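August 7, 2016
By Coralie Baxter

The Arnside Rummage Bag costs $22, and the main thing you get for your money is a paper bag. I want to say that first, before I try to be fair to it.

I bought one in June after reading far too many reviews of it. There were 472 when I looked, most of them glowing, and a lot of them written by people who said their order had just arrived. I have been burned by that kind of review before. A toy that looks great coming out of the mailer is a different thing from a toy that gets picked up again in week three.

The idea is simple. You open the bag, roll the top down until it stands up like a bowl, put a few things in the bottom and let a child dig around. You can do it with eyes open or closed, and the leaflet has a page of games for both: find the soft one, find the one with corners, take one away and guess what's gone. My son is three. He ignored the games and pulled everything out, then put it all back and pulled it out again, and to be honest I think that is the real activity here.

The kit has 16 pieces in it plus 2 bags. The pieces are a mixed lot. There are flat blocks in plain colors, some scraps and shapes, a few natural things, and a pink plush animal with a string tail that the leaflet calls "your rummage friend." We have had arguments at home over whether it is a mouse or a rabbit. Whatever it is, it is the best thing in the kit. It is soft, it has silly little feet, and it is the one piece my son asks for.

The blocks are fine. They're blocks. If you have any child at all over the age of one you already own blocks, and I can't say these do anything yours won't. The brown woody piece was a nice surprise. It has ridges you can feel right away, and with eyes closed it was the only thing in the bag that made my son stop and turn it over for a while. I would have paid more happily for a kit with five things like that and fewer blocks.

Now the bag. It is ordinary brown paper, pretty heavy, and it does crumple into a decent shape. It does not hold that shape for long on its own. The leaflet says to "roll the collar twice and set in a quiet place." I rolled the collar twice. The first good reach in and one wall came down on top of everything. I rolled it again and the other wall went.

What fixed it was putting the whole thing inside a white plastic container with a raised rim and sticking the folded edges down with black tape. Once that was done it was a different toy. The walls stayed out of the way, the pieces sat flat on the bottom, and you could get a whole hand in there without dragging the bag across the table. You do need to press the tape down hard, as it doesn't love crinkled paper. But Arnside sells this as a complete kit, and neither a container nor tape is included or even mentioned. I went through the leaflet again to check.

The folded flaps inside are worth keeping, by the way. My first instinct was to smooth the bottom out so it looked neat. Leave some of it messy. A piece half hidden under a flap is more fun to find than one sitting out in the open, and the crinkling noise is part of it too.

My friend Raili Keskinen bought the Panville version for her daughter, and we swapped for a week. Panville uses a cloth sack with a drawstring. It is sturdier and it washes, and I thought I would prefer it. I didn't, much. The sack flops shut, so it only works for closed-eye games, and it makes no sound at all. Raili still likes hers better and points out that she hasn't had to tape anything. Fair enough.

How long does it last? Paper creases, then it tears at the folds, and the rim is where it goes first. Our first bag is in the recycling. The second is still going with the tape on it. Arnside will sell you replacement bags, and I have not bought any – a large grocery bag is the same thing as far as I can tell, and so far no child in this house has complained about the swap.

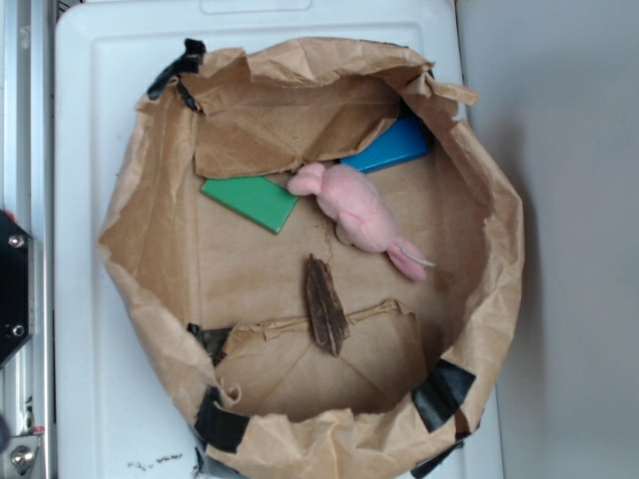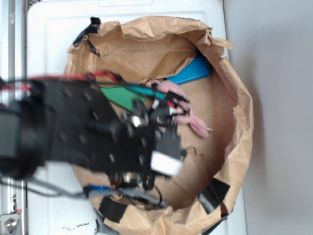

The taped-up setup, with the blue block and the pink plush in the bag both times.

So, should you buy it? If you need a gift for a toddler and don't want to hunt down the pieces yourself, it is okay. It comes in a plain box, nothing beeps, and the plush is sweet. If it is for your own house, I would save the $22. Take a paper bag, fold it down, tape it into whatever plastic container you have, and raid the toy basket for a couple of flat blocks and one soft thing. Add something rough from the yard. Change one piece every few days or they get bored with it, and that goes for the Arnside pieces as well.

I'd give it two and a half stars. Half of that is for the mouse. Or rabbit.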